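Can a machine fold the laundry for me yet, or am I still dreaming?

Asked in Home & Household, 18 followers, 2 answers

I hope this is the right part of the site, and please move it if not. We are a household of five in Briminville, and three of us play some sort of sport, so the washing never really stops. I can cope with the washing machine and I can cope with the dryer. What I can't seem to stay on top of is the folding. There is a chair in our bedroom which I haven't sat on since September, because it has become the place where clean clothes go to wait.

My brother-in-law, who reads a lot about this sort of thing, keeps telling me that robots can do it now and that I should hang on a year or two and buy one. I have seen the clips as well, and they do look wonderful, but I've noticed they often start with a towel already laid out nicely, and my towels don't come out of the dryer like that!

So, for anybody who works with these machines or has been near one:

Can any of them fold an ordinary mixed load, with sleeves and inside-out bits?
How long does it take, compared with a tired person in front of the telly?
Is it worth saving up, or should I just make the children do it?

I'm not at all technical, so plain words please, and thank you in advance for reading all of this.

Answer 1 (marked as helpful by 16 readers)

What a nice question, and I have a great deal of sympathy about the chair. I help out with a small project in Modelitz that goes by the name of Prinder, where we try to get a pair of robot arms to deal with clothes, and I spend far more of my life looking at other people's T-shirts than I ever expected to. I'm only going by what I've seen there, so somebody else may well know of something cleverer.

The short version is: a bit, slowly, and not on its own in your bedroom. A towel or a flannel is much the easiest thing, since it has four corners and the front is as good as the back. Once you have a garment with sleeves and a neck, the machine has to work out which bit is which, and that is the part where most of the trouble starts. You and I pick a shirt up, give it a shake and let our hands find the shoulders without thinking about it. The arms have to look for a shoulder, decide that it is one, and then take hold of the cloth there without pinching whatever happens to be lying underneath.

A red top with white sleeves is actually one of the kinder things you can hand over, as the colours change where the sleeve joins on and the stripes help to show which way the cloth is lying. A plain black T-shirt is a misery by comparison. 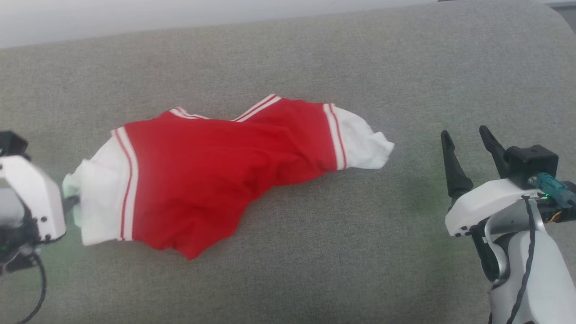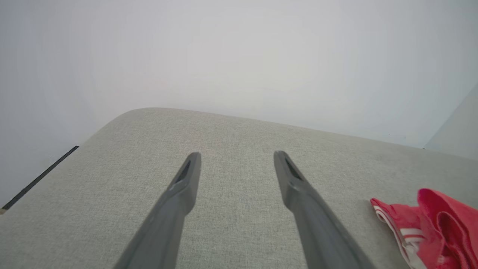
1. Can it manage a mixed load?

I wouldn't count on it. When we tip things out in a heap, somebody still has to separate them, turn the inside-out ones the right way round and take out the socks. Socks are hopeless, by the way, and I have stopped bringing them up at meetings. Each garment then goes down on its own on something flat and fairly plain. Bedding is a whole other matter, and I've not seen our arms get anywhere with a fitted sheet (though I can't say I've ever managed one properly either).

The fingers are the other difficulty. Two stiff fingers are fine for gripping a thick hem, but thin cloth on a padded surface is fiddly. Come down too lightly and you get nothing, press too hard and you get a fold you never wanted, and then the thing has to look again and start over.

2. How long does it take?

On a decent run, 8 minutes for one short-sleeved top, starting from a crumple. On a poor one we stop it and smooth the top out ourselves. I timed myself once in the kitchen, out of curiosity, and was done before the kettle had properly got going, so I'm not worried for my own job in the household just yet.

3. Is it worth saving up?

I would put the money towards something you'd enjoy. There are people working very hard on all this and it does get better, I really mean that, as things that had us clapping when I joined are now quite ordinary. But the arms need a person nearby, a clear space around them and a lot of patience, and from what you say you are short of all of those. If you like the idea, it might be worth looking again in a few years. Until then I'd try one basket per person, carried to the right bedroom straight from the dryer and left there. It doesn't fold anything but it does clear the chair.

Answer 2 (marked as helpful by 2 readers)

No. Make the children do it. Mine started with tea towels and the pairs of socks, and they were perfectly good at it once they stopped arguing. I worked in the hotel laundry at Bălan for years and we had a big machine that folded sheets, very fast too, but you needed one of us at each end and it took up most of a room. Shirts were always done by hand. Also get rid of the chair.

Comments (4)

Thank you both so much, this is just what I wanted to know. I've read the first answer out to my brother-in-law, who says to ask you again next year. The baskets are ordered!

Eight minutes a top would take our house well past bedtime, but if it could do it while we're all asleep I wouldn't mind a bit.

Do any of them iron?

Agree about the socks. We just tip them all in one drawer.

Shared 16 times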